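Kiltach Youth Baseball League
Winter Progress Report to the Jommont Fund
Field Renovation and Player Development Grant
Submitted Feb 9, 2018

1. Purpose of this report

This report covers work done under the grant since the close of the fall season. It follows the headings in the grant agreement: fields, equipment, coaching, umpires, registration, spending and schedule. Items finished before the last report are left out unless something about them has changed.

2. Status in brief

Infield renovation at Navaratnam Park is complete on the lower diamond and partly complete on the upper diamond. The winter hitting and throwing program is running on schedule. Coach training is behind schedule. Umpire recruitment has met its target. Spending is inside the approved budget, with one transfer between lines requested in section 8.

3. Fields

3.1 Lower diamond

The old infield mix was stripped, the base regraded, and new mix laid and rolled before the ground froze. The grade now falls from the pitcher's mound toward the foul lines on both sides. The lip between the infield and the outfield grass, which had built up over several seasons and was turning ground balls upward at second base, has been cut back and resodded.

Base anchors were reset at the distances used by our 11-and-under division. A second set of anchors for the older division was installed at the same time and capped. The home plate area and both batter's boxes were rebuilt with clay brick under a thin layer of loose mix. The mound was rebuilt in the same way.

The sod will need to be looked at once the frost is out. The contractor, Flollum Grounds, has agreed in writing to replace any section that does not take, at no charge to the league.

3.2 Upper diamond

Stripping and grading are done. Laying the new mix was stopped in December when the surface became too hard to work. The material is on site, under cover, and paid for. The remaining work is laying the mix, resetting anchors and rebuilding the mound.

Drainage on the third base side was worse than the original survey showed. The pipe that carries water behind the dugout had collapsed for part of its length. It has been replaced, and the trench has been backfilled and compacted. This work was not in the original scope. It was paid for from the contingency line with the approval given by the Fund at the time.

3.3 Backstops and fencing

The lower backstop has new netting and padding. The upper backstop needs padding only. Fence caps have been fitted along the outfield on both diamonds. One gate on the upper diamond still does not latch properly and is chained until the hinge post can be reset.

4. Equipment

All protective equipment was inspected after the fall season. Batting helmets with cracked shells or loose padding were taken out of use. Catcher's gear was sorted by size, and the leg guards with worn straps were restrapped.

Orders placed under the grant:

Catcher's sets, 6, received
Batting tees, 10, received
Practice baseballs, received
Portable pitching screens, part received, the rest on back order
Bases for the second anchor set, received

The back-ordered screens affect the hitting program only slightly. Two stations share a screen, and groups rotate between live pitching and tee work. If the screens are not delivered before outdoor practice begins, the order will be canceled and placed with another supplier.

The league no longer issues bats. Players in the lower divisions who do not have one use a team bat that stays in the equipment bag. Every team bat was checked against the current bat rules, and those without the required marking were withdrawn.

5. Player development

5.1 Winter program

The winter program has 80 players enrolled across three age groups. Each session is split between throwing, hitting and footwork. Pitchers and catchers stay for an added block at the end.

Throwing volume is limited for all players and logged for pitchers. The log records the date, the number of throws, the distance, and any soreness reported by the player or parent. A player who reports soreness in two sessions in a row is moved to hitting and footwork only and is asked to see a doctor before throwing again. The rule has been applied a small number of times, and parents have accepted it without dispute.

Hitting work has moved away from long turns in the cage. Players now take short rounds with a stated goal for each round, such as hitting the outside pitch to the opposite field. Coaches report that attention holds up better and that less time is spent standing in line. We have not tried to measure a change in batting results indoors and do not plan to.

5.2 Spring evaluation

The evaluation form has been shortened. The earlier version asked coaches to grade each player on too many separate skills, and the grades given by different coaches for the same player varied widely. The new form covers fielding, throwing, hitting and running, with a short written guide to what each grade means. It will be used for placement in the spring draft.

6. Coaching and umpires

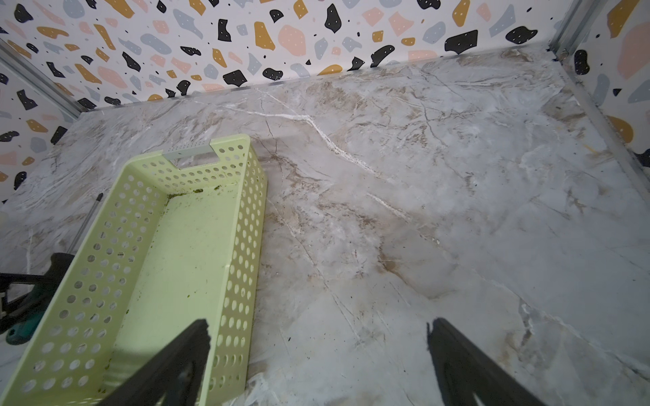
Coach training is the weakest part of the program at this point. The first clinic was held as planned and covered practice planning and arm care. The second, on teaching pitchers and catchers, was canceled for snow and has not yet been held. It will now take place before outdoor practice starts. Head coaches who miss it will be asked to attend the make-up session before they are assigned a team.

Background checks have been submitted for all returning coaches. Results are outstanding for a few new applicants. None of them will work with players until the results are back – this applies to assistant coaches and scorekeepers as well.

Umpire recruitment went better than expected. The training course filled, and most of those enrolled are former players now in high school. New umpires will work the bases with an experienced plate umpire for the first part of the season. The game fee schedule has been raised using the amount set aside in the grant. A complaint procedure has been added to the coaches' handbook: coaches may ask about a rule during the game but must send any complaint about judgment in writing the next day.

7. Registration

Spring registration is open. Returning families were given first access, and general registration followed. The fee is unchanged. Fee assistance paid for by the grant is requested on the same form, so that no separate application is needed.

The younger divisions are filling faster than the older ones, as in past years. The loss of players at the move to the larger diamond remains our main concern. The second anchor set on the lower diamond is meant to help with this by letting players in their last year on the small field practice at the longer distance before they move up. We will compare the number who stay with last year's number in the next report.

8. Spending

Field work is under budget on the lower diamond and over budget on the upper diamond due to the drainage repair. Taken together, the two are within the approved total. Equipment spending is on plan. Coaching is underspent while the second clinic is outstanding.

We request approval to move 10 percent of the coaching line to umpire fees. The larger number of trained umpires allows two to be assigned to every game in the older divisions, where only one was budgeted. The coaching line would still cover the remaining clinic and its make-up session in full. A statement of spending by line is attached, with invoices.

9. Risks

A late thaw would delay the upper diamond. In that case all opening games would be played on the lower diamond, with later start times for the older divisions and fewer practice slots for everyone. A draft schedule on this basis has been prepared – it works for the first part of the season but leaves little room for rainouts.

The lights on the lower diamond belong to the park. The league has asked for a date for the repair of the unlit pole in left field and has not received one. Evening games have been scheduled to end before dark until it is fixed.

10. Next steps

Finish the upper diamond as soon as the ground allows
Hold the second coaching clinic and the make-up session
Close out background checks
Confirm or replace the order for pitching screens
Run spring evaluations and the draft
Inspect the new sod with Flollum Grounds

The next report is due at the end of the spring season and will include attendance, umpire assignments by division and the final cost of both diamonds.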